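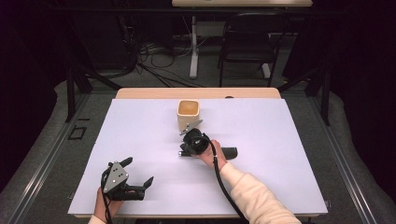 A cup and a black cylinder on a white table board, Holroyd Room.

Table boards and small objects: new arrangements for the Holroyd Room

Members and visiting groups are advised that the white boards for the Holroyd Room are now available for general booking. Each board is laid flat over one of the existing wooden tables and covers nearly the whole of the top. The tables themselves have not been altered, and groups preferring the bare timber may continue to request it when booking.

The boards were purchased under the Kitska furnishings allocation at a total cost of $3837, including delivery to the Sitlow building. The Centre received several requests over the past year for a plain, pale surface on which small items could be set out and seen clearly. Dark objects in particular had proved difficult to distinguish against the grain of the tables under the evening lighting, and a number of groups had been bringing their own cloths and sheets of paper.

Boards are stored upright in the cupboard in Room 503 and should be returned there at the end of each session. Two people are required to lift a board. It should be lowered onto the table from one side and must not be dragged across the wood. Once in place, it should be checked for movement before anything is set upon it. Users are asked to wipe the surface with a damp cloth and to leave it clear. Solvents, abrasive pads and permanent markers are not to be used. Cutting must be carried out in the Kunitz workshop, where suitable mats are provided.

The small objects collection has been reorganised at the same time. It now comprises 70 catalogued pieces, among them cups, rods, lids and blocks, and may be borrowed by the tray for use within the building. A printed list is kept with each tray. Groups are asked to check the contents against the list before signing, and to note any piece that is chipped or missing. Cups should be returned empty and stored with the opening upward. Cylindrical pieces are to be placed in the lined compartment, as several were marked last December after being stored with metal items.

A refundable deposit of $50 applies to each tray. No deposit is required for the boards, although the group named on the booking form remains responsible for their condition. Existing bookings are unaffected, and a board may be added to any of them by notifying the front office in writing.

The revised conditions of use take effect on September 25, 2012. Copies are available at the front office and on the noticeboard outside the Holroyd Room. Enquiries about the boards or the collection should be directed to Colin Lambert, Facilities and Bookings.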